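Category: Grant Reporting / Workspace and Storage

Progress report to the Flasier Fund
Project: Shared workroom refit, Wolton site
Prepared by Calum Crichton
29 Jul 2025

This report covers the second stage of the refit. The first stage, clearing the old storeroom and moving the power outlets, was signed off before this period began.

Work in this stage was on the worktables and on small-item storage. We had 816 square feet to plan for, and the layout agreed with Flutance puts the shared tables in the middle of the room and leaves the long wall free for shelving. The carpet stays. It was in fair condition and replacing it was never part of the budget.

Panels and boards are being handled and checked before anything is fixed in place. We have asked everyone using the room to keep one hand on a loose panel while it is being moved, as the edges mark easily.

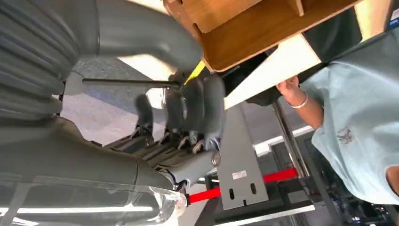

Workroom, Wolton: white panel and wood-grain board.

Spending in this stage came to $719 against the storage line. Most of that went on board, panels and fixings from Rojanasak. There was one delay: 27 brackets came in the wrong size and had to be sent back. The replacements have arrived and the supplier did not charge for the return.

For small items we are trying cardboard organizers on the tables before we pay for anything permanent. They are cheap, they can be recut, and they let us find out how deep the slots need to be. The main complaint so far is that the narrow slots suit paper and flat parts but not chargers or cables. We also need to agree on how much table space an organizer can take up when people are working there with laptops. The current view is that it should stay to one side.

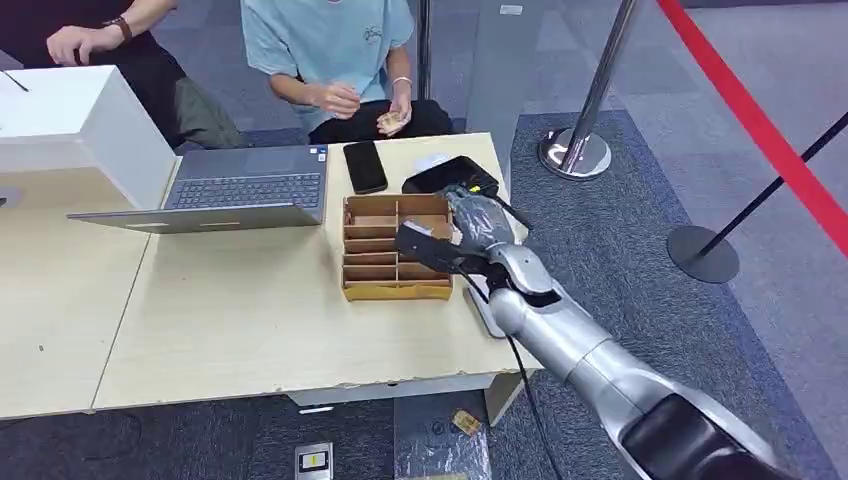

Will the cardboard organizers be replaced before the project closes?
The plan is to replace them in September, once slot sizes are settled. The cost is already in the approved budget and no extra funds are requested.

Still to do:
- Put up the long wall shelving (delivery confirmed)
- Label the 44 storage positions in the room plan
- Tidy the cables at table level and keep them clear of walkways
- Write a one-page guide for people booking the room

The main risk is time. The shelving needs two full days with the room closed, and bookings are heavy until the end of summer. We have asked Flutance to hold two dates and expect an answer shortly. If neither works, the shelving will move to September along with the organizers, and the final report would follow after that.

Contact the Wolton project office | © Wolton Workroom Project | Back to top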